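Prurka Hand-Held Gripper Pair

Last updated: March

Posted in March by Raluca Mihăilă

Thank you to everyone who came through the Trirncombe showroom for our open day! We had the doors open at 9 in the morning and people were still asking Vernon Penner questions while he was putting the chairs away, so I promised I would get this page filled out properly with the things you wanted to know.

The Prurka is a pair of grippers you hold in your own hands, one left and one right. You do the job yourself, whatever the job is, and the recording of how you did it goes on to teach a robot arm. Each gripper carries a cube covered in black-and-white markers, and the software follows those cubes to work out where your hands are. A pair comes with the two grippers, both marker cubes, a charging lead and a soft case that Petrică insisted on (he was right, the old box was awful).

Price is $2,074 for the pair, or $3,484 with the Costache recording kit, and that second price covers a morning of training with us at Trirncombe or over video if you are far away. Spare jaws are $38 a set and you can change them with the little key in the case.

On the open day we let visitors pick their own task, and clothes were by far the favorite. Adhiambo Simiyu ran that corner and she has a lovely way of getting people to slow down. Her advice, which I am passing along because so many of you wrote it on your hands, is to close the jaw on a single layer, lift, and only then bring the other gripper in.
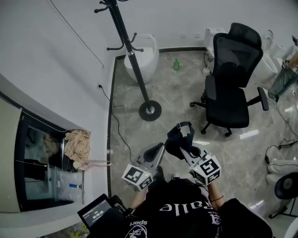

Straps and buckles are harder than plain cloth, and we tell everybody to leave them until the second session, when the squeeze feels more natural. Relu Voicu brought his own gloves to try underneath and found he liked it better bare-handed, though if your workshop is chilly I would still give thin ones a go.

A few of you asked about left-handed use. Both grippers work the same way, so there is nothing to switch over. Orders placed through our Prevholm counter can be picked up there, and we are happy to hold a pair for you until the next open day if you'd like to try before you pay.

Related items
Prurka spare jaws, set
Costache recording kit
Soft case, replacement
Open days at Trirncombe and Prevholm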